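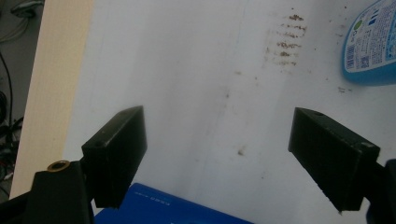
Barthorpe Community Forum > Home and Garden > Laying lino in a small kitchen, glue or no glue?

marshlane_bev
Joined: Barthorpe
Evening all. I've finally given in and ordered new lino for the kitchen, after years of looking at the old stuff curling up by the back door. It's the Fodholm one in the pale grey, and the shop in town was lovely and let me take a big sample home for a week so I could see it in the morning light and under the strip light (very different, I'm glad I checked). My question is whether I need to stick the whole lot down or can just do the edges. The leaflet says one thing and the man in the shop said another. The room is small, with one awkward corner where the boiler pipes come down.

tealeaf40
Hello Bev, lovely choice! I did mine loose with double-sided tape round the edges and at the doorway and it's been no bother at all. Let it lie flat in the room overnight with the heating on before you cut anything, it relaxes beautifully. For the pipes, make a paper template first and take your time over it. I used the back of some leftover wallpaper.

gruffalump
Sorry to disagree with tealeaf but I'd glue the lot. We did ours with tape and every time the fridge came out for cleaning it rucked up in front like a rug. In the end I took it all up again and did it properly with a tub of Gruteck, and it hasn't shifted since. The tub was more than I wanted to pay but there was plenty left over for the downstairs loo.

tealeaf40
Well, that depends how often you move your fridge! Mine comes out at Christmas if it's lucky. And if you glue it all you've got a dreadful job on your hands when you want it up again. My sister spent a whole bank holiday scraping hers off with a wallpaper scraper and a kettle.

orchard_end
What's underneath, Bev? You've not said, and it makes all the difference. Boards want ply over them or you'll see every line come through by the summer. On concrete you can be a bit more relaxed, but sweep it and then sweep it again. One bit of grit under there and you'll find it with your bare foot every morning for ten years.

marshlane_bev
Concrete, with some old black stuff on it where the tiles used to be. It's fairly level apart from a dip by the sink.

orchard_end
Please don't sand or scrape the black stuff until you know what it is, some of the old tile adhesives had asbestos in them. Have it tested first. Ours cost 30 pounds and the result came back within the week.

gruffalump
Seconded, orchard_end is quite right there. I still say glue though.

marshlane_bev
Thank you, I hadn't thought of that at all. I'll get it tested and leave it well alone in the meantime. The lino isn't due until March anyway, so there's time. Has anybody used the Tuominen trims for the doorway? They seem dear but the hall carpet is a good bit higher than the kitchen floor will be.

tealeaf40
I've got one between the kitchen and the dining room and I'm very pleased with it. Get the ramped sort, and buy it longer than you need, as you can always cut it down with a hacksaw.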